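Hand gripper 3 — pads, pivots, jaw play
Notebook, February, started 9.40

Picked up where the last entry left off. Complaint was that the right jaw lags the left on closing and soft stuff slides out of it. Towels mostly.

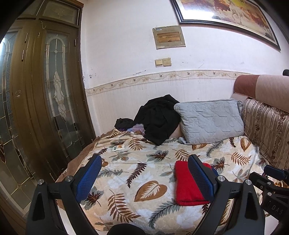

Stripped it on the bench first thing. Left pivot fine. Right pivot screw had backed off nearly a full turn, which explains the play but not all of the lag. Cleaned both threads, no damage, refitted with the medium threadlock from the Drukeseo tube (blue cap, NOT the one in the drawer, that one has gone stringy). Nip up by hand, then the small driver, stop when the arm just resists falling under its own weight. If it stays up on its own it's too tight.

Leave 24 hours before anyone puts a load on it. I know the tube says less. We had one let go at Bendden doing it by the tube.

Pads. Both blue ones came off for a look. Left has some life in it. Right is polished along the inner edge where it meets the other first, so it's been doing most of the work. Swapped the right for a new one from the Wemalmont bag. There are 6 left in the bag, reorder when it gets to 3 as they are slow to come.

Fitting, as I always forget the order:
pad in at the tip end first, then press down towards the pivot
mesh facing in, check it before pressing, it's a pig to get off again
wipe mesh with damp cloth, no alcohol, alcohol lifts the glue
close jaws on a strip of paper and pull. Should drag evenly both sides

Paper test after: drag is even at the tips, slightly light at the heel on the left. Left it. Shimming the heel last time made the tips gape and I spent a whole afternoon undoing it.

11.15 — linkage. Here's the rest of the lag I think. Fluff packed in behind the right arm, red and grey, rolled up into a hard little felt plug. Picked it out with the bent tweezers. Closing is a lot better, both jaws meet in the middle now or near enough. Going to say fluff check goes on the start-of-day list and not the monthly one. Anything fleecy sheds like mad and it all ends up in the same corner.

Body screws: checked, all tight, put a dab of paint pen across each so we can see if they move. Should of done that when it was new.

Trigger spring feels tired. Compared with gripper 8 on the next hook and there's a definite difference in the return. Not bad enough to change today, and the only spare spring is the wrong length (Noguchi kit, shorter by a couple of coils). Tried it anyway. Jaws don't open fully. Put the old one back.

Camera mount — didn't touch it, only checked it for wobble. None. If anyone does take it off, scribe a line round the foot before loosening, otherwise it's the whole calibration again and the jaws end up creeping out of the bottom of the view.

Folding cloth is the thing to test on once the threadlock has gone off. Rigid blocks tell you nothing, it passed on blocks last week with the screw hanging out. Want:
single layer pinch, lift, hold
folded edge pinch, same
press from the side and drag the whole fold a hand's width without it opening up
Same three with the jaws held at an angle, thats where the right one used to slip.

Note for whoever does the next pad change: don't mix bags. The older pads are a shade thicker and one of each gives you exactly the uneven close we've been chasing. Have written OLD on the other bag.

Still to do
order spring, right length, ask for two
fresh threadlock, bin the one in the drawer
heel of left pad, look again after a few days use
start-of-day sheet, add fluff check and paint marks
same strip down on gripper 8 when 3 is back on its hook

Tag on 3 says DO NOT USE until tomorow, 11 onwards. Please leave the tag on.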